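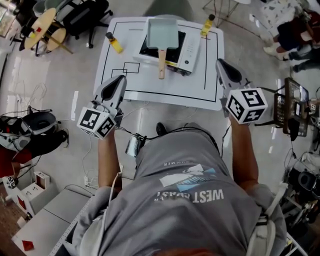
Talks > Community > Open Day reports

Search this site Type a keyword Search

Speaker notes: "What we saw at the Clistholm open day"
Talk for the Plonbridge evening group, 11 slides, with questions after

Slide 1. Title

Good evening. Thank you for coming and thank you to Montserrat Requena for the room. My name is Dae-han Han. In March I went with Shiyu Shi to the open day at Clistholm, and tonight I will tell what we saw there and what I think of it.
(Say early: English is my third language. If I speak too fast, please raise a hand.)

Slide 2. Why we went

Our group has talked about robots in the kitchen two times already. Both times we talked from articles. I wanted to stand in the room where the work is done and ask simple questions to the people who do it. Clistholm opens its doors one afternoon in the year. You write your name on a list, you get a paper badge, and you go in.
(Do not tell the story of the bus. It is too long.)

Slide 3. The programme of the day

Short welcome from So-yul Lim, who leads the kitchen project. Then two rooms. In the first room, a talk with slides. In the second room, the demonstration. The visit takes 90 minutes, and I would happily have stayed double.
Visitors walk in groups of 8. Shiyu and I were in the last group, so the hosts were a little tired but also more relaxed, and they answered more.

Slide 4. The task

The kitchen project is called Nam. For the open day they chose the Japanese rolled omelette, tamagoyaki. It has a rectangular pan. You pour a thin layer of egg, you wait, you roll it to one end, you pour again.
For a person it is a task of patience. For a machine it is difficult in many ways, and Ms Lim named some of them: the egg is soft, it changes while you touch it, and the right moment to roll is short.
Pause here. Ask who in the room has made one. Ask who has made a good one.

Slide 5. How the teaching is done

This is the slide where I want to go slowly.
I expected to see a robot arm at the cooker. At this stage of the project the work is done by a person. He holds one gripper in each hand, and he does the task with the grippers and not with his fingers. On each gripper, near the handle, sits a white cube covered with black and white patterns. The fingers of the gripper are grey and pointed, with a dark pad on the inside.
Ms Lim explained that the patterns help a computer to know where each hand is, and how it is turned, at every moment. The movements are recorded, and later a robot with the same kind of grippers learns from the recordings.
Cables go over the back of the operator. I asked if they disturb him. Dong-hyun Hong, one of the operators, answered that in the first week he felt them all the time, and now he only feels them when he sits down.

Slide 6. The table

A white table with lines of black tape on it. A portable induction cooktop, white with a black glass surface, buttons on the right side. The pan is a light blue-grey, with a wooden handle. The yellow liquid is in small plastic bottles.
My point for this slide: everything on it is ordinary. I have almost the same cooktop at home. I believe many visitors were disappointed by this, and I was the opposite of disappointed. If a machine must learn to work in our kitchens, it should learn with our things.
The tape is for the places. Mr Hong told us that they move the objects a little between the recordings, on purpose, so that the robot does not learn only one position by heart. The tape tells them how far they may go.

Slide 7. Mistakes

Shiyu asked the best question of the afternoon: what happens with a bad omelette?
The answer: they keep the recording, and they write a note on it. A torn layer that the operator saves is useful, they said, for the robot must also learn to save it. A recording is thrown away only when a cable comes loose or when somebody walks between.
(If there is time, tell that Mr Hong cannot eat egg any more. He said it with a smile but I think it is true.)

Slide 8. We tried it

After the demonstration, visitors could hold the grippers, with the cooktop off. I tried to lift an empty bottle and put it down again.
It is much harder than it looks. You have no feeling in the finger ends. You see that the gripper is closed but you do not know how strongly. I dropped the bottle 5 times. Shiyu did better, and I am told I should mention this.
What I learned from it: I use my fingertips all day and never think of them.

Slide 9. What they did not show

I want to be fair, so I say this also.
We did not see a robot cook. They had a short film of one, and it rolled an omelette slowly and quite nicely, but a film can be chosen. I asked how often it succeeds. Ms Lim said "not often enough to invite you to lunch". She did not give a number, and I did not press her.
We were also not told who pays. There is a partner company, Grilatberg, whose name was on the welcome sheet. I asked what they want to do with the results and the answer was friendly and short.

Slide 10. Questions for our group

Would you want this in the kitchen of a care home? Of a school?
Is it strange to record the hands of a cook? Should the cook be paid for each use, or only for the hours?
Montserrat has a different opinion from mine on the last question. Give her the microphone here.

Slide 11. Thanks and next visit

Thanks to So-yul Lim and Dong-hyun Hong for their patience. The list for next year opens in the winter, and I will send the link to everyone on our mailing list. Closed shoes are required, and large bags must stay at the entrance.
(Leave this slide on during the questions. Water is on the left side of the desk.)

Filed under: Robots and Daily Life
14 shares 3 comments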